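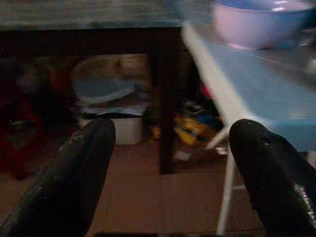 According to one subscriber who wrote in after the July trial discs went out, the second reel of the old transfer always ran too dark to follow, and the new one can be watched without adjusting the television. Kellstead Home Video received that comment in response to test pressings of Noslow, the 1943 crime thriller, which the company will release on Blu-ray and DVD on 28th October in a restored edition.

The release is the first home edition of the film to be taken from original negative material. Earlier discs and tapes were derived from a reduction print made for television, which had been cropped on all four sides and shortened to fit a broadcast slot. The Kellstead edition restores the full image area and the original running order, including the ferry terminal sequence and the longer version of the insurance office interview.

Noslow follows a claims investigator sent to a mill town to settle a fire policy. The policyholder is missing, the beneficiary has moved into the hotel across from the investigator's, and the fire report has been signed by a man who was out of the state on the night in question. The film was shot quickly, mostly on standing sets, and was released as the lower half of a double bill. It has since been cited in studies of the period for its flat lighting in daytime interiors and its use of long, unbroken dialogue takes in the final third.

SOURCE MATERIAL

The restoration was carried out by Seppälä Film Laboratory. The principal source was the 35mm nitrate camera negative, which survives complete except for the opening of reel one and a section of reel five. These passages were replaced with footage from a fine-grain master positive struck from the same negative before the damage occurred. The change of source is visible as a slight increase in contrast and a small loss of fine detail. No attempt was made to sharpen the replacement footage to match.

The negative had shrunk unevenly and could not be run on a standard sprocket-driven scanner. It was scanned at 4K on a sprocketless transport with a wet gate, which reduces the appearance of base-side scratches by filling them with a fluid of similar refractive index. Emulsion scratches, which remove image information, were treated digitally.

A total of 551 splices were inspected by hand before scanning, and 302 of them were remade. Most of the failed splices were in reels two and three, where the original cement had dried out. Perforation damage was repaired with clear tape trimmed to the frame line.

IMAGE RESTORATION

Digital work was limited to the correction of damage and wear. Dirt, scratches, tears and chemical stains were removed shot by shot under operator control. Automated dirt removal was tested on reel one and rejected after it erased falling ash in the warehouse fire and parts of the rain in the railyard scene. Those shots were completed manually.

Density flicker was reduced throughout. Where flicker was caused by the lamps used on the set, as in the boarding house stairwell, it was left in place. Optical dissolves and fades retain their original grain structure, which is coarser than that of the surrounding shots. No grain reduction was applied to any part of the feature.

Grading was based on a nitrate release print held in the Lusley Collection. The print was projected for the grading team and then kept available on a bench for comparison. It shows that the night exteriors were meant to be printed considerably lighter than they appear in the television version, and that the face of the second man on the loading dock was intended to be seen. Viewers who know the film only from earlier copies will find that this changes the order in which the plot gives up its information.

The feature is presented in its original aspect ratio of 1.37:1. It has not been cropped or expanded.

SOUND

The original monaural soundtrack was transferred from the optical track negative. Clicks, pops and splice noise were reduced, and hum was filtered where it could be isolated without affecting dialogue. Background hiss has been lowered but not eliminated. The track is presented on Blu-ray as uncompressed PCM mono and on DVD as Dolby Digital mono. No stereo or surround remix has been prepared.

A section of music under the main titles, missing from all previous video editions, has been reinstated from the same track negative. English subtitles for the deaf and hard of hearing were newly written for this release and checked against the dialogue continuity script.

SUPPLEMENTS

Both formats include the following material:

Audio commentary recorded for this edition, covering the production, the script revisions and the film's handling by its distributor.

Restoration demonstration, with before and after comparisons from each reel and a short account of the wet gate scan.

The television version of the film, in standard definition, transferred from the 16mm reduction print. It is included for reference and has not been restored.

Original theatrical trailer. The trailer contains two shots that do not appear in any known version of the feature.

Gallery of lobby cards, press book pages and exhibitor notices.

Alternate ending, presented as script pages with surviving stills. No footage of this ending has been located.

The Blu-ray edition also contains an isolated music and effects track. It is incomplete, and dialogue is heard where separate elements no longer exist.

A printed booklet is packed with the first pressing in both formats. It contains an essay on insurance fraud as a plot device in crime films of the 1940s, a technical note on the restoration and a full list of cast and crew credits, including several that do not appear on screen.

LIMITED EDITION

A limited edition of 600 numbered copies will be sold through the Kellstead online store only. It contains the Blu-ray and DVD in a rigid slipcase, a reproduction of the original press book and a set of facsimile lobby cards. The disc content is identical to that of the standard edition. Orders are restricted to one copy per customer, and the limited edition will not be repressed.

THEATRICAL SCREENINGS

A DCP of the restoration is available for booking by theaters, film societies and schools. The DCP is supplied in 2K and 4K versions with optional open captions. Venues equipped for 35mm may inquire about a new print, which has been struck from a negative recorded out from the restored files. The print may be shown only with changeover projection; it may not be plattered or cut.

TECHNICAL SPECIFICATIONS

Title: Noslow
Year: 1943
Label: Kellstead Home Video
Restoration: Seppälä Film Laboratory
Picture: Black and white, 1.37:1
Blu-ray: 1080p, AVC encode, BD-50, Region A
DVD: NTSC, DVD-9, Region 1
Audio: English mono
Subtitles: English SDH
Rating: Not rated

AVAILABILITY

The standard edition will be available from the Kellstead online store and from general retailers in the United States and Canada. Digital rental and purchase will follow at a later stage. The digital version will include the restored feature and the trailer but none of the other supplements.

Customers who own the earlier Kellstead DVD should note that the new edition replaces it. The earlier disc has been withdrawn, and remaining stock will not be offered at a discount. There is no exchange program.

Review discs are available to press on request in Blu-ray format. Reviewers are asked to identify the format viewed and to avoid taking frame grabs from the streaming screener, which is watermarked and encoded at a reduced bit rate. Approved stills, cover art and the full restoration note can be downloaded from the press section of the Kellstead website.

ABOUT KELLSTEAD HOME VIDEO

Kellstead Home Video releases American and European genre films on disc, with an emphasis on crime, mystery and thriller titles from the studio period. Its catalog includes restored features, short subjects and serials.

Booking inquiries, press requests and questions about the limited edition should be sent to the relevant department using the contact form on the company's website. Requests for review discs should include a mailing address and the name of the publication.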